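Setting Out a Self-Serve Snack Table

Shared rooms at Zukden are available to staff and community groups for meetings, training days and morning teas. The following procedure applies whenever packaged snacks are offered for self-service. Enquiries should be directed to Dirk Claeys, Room Bookings, extension 1047.

Before you begin

Wipe the tabletop with a damp cloth and a mild, neutral detergent, then dry it fully. Abrasive pads and vinegar must not be used on stone or stone-look surfaces. Leave a clear passage on at least one long side of the table so that guests can move along it.

Placing the stands

Tiered pieces should be positioned first, while the table is bare. Set the tallest piece towards the middle or far end, where sleeves and bags are least likely to catch it. Glass stands are to be carried by the stem or base and never by an upper plate. Check that each plate sits level before anything is placed on it.

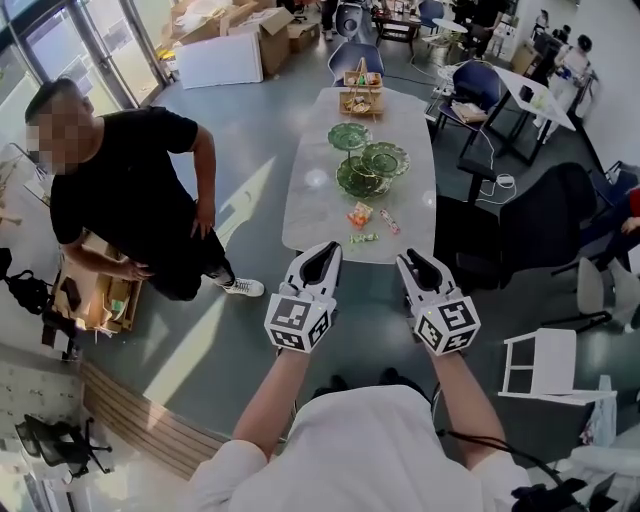

Baskets with a centre handle may be filled on a side bench and carried across once loaded. Distribute the weight evenly between the two ends, and place heavier packets in the lower tier.

Sorting the packets

1. Check the best-before date on every packet and remove any that are out of date, torn or open.
2. Separate sweet items from savoury ones.
3. Keep products containing nuts in their own compartment, with a label facing the guest.
4. Stand slim stick packets upright in the basket. Flat packets may be laid on the plates of the stand, overlapping slightly, with the printed side up.
5. Return surplus stock to its carton and store the carton away from the walkway.

No single plate of a glass stand should carry more than 400 grams. Unwrapped food requires a separate request and must not share a plate with packaged items.

During the event

Inspect the table every 20 minutes. Refill from the back, so that older packets are taken first, and discard empty wrappers.

Packing away

Empty the stand from the top plate down. Wash glass by hand in warm water, dry it with a lint-free cloth and return it to the padded shelf in Cupboard 2. Wooden baskets should be brushed clean of crumbs and must not be soaked. Report chips or loose fittings to Room Bookings before leaving the building.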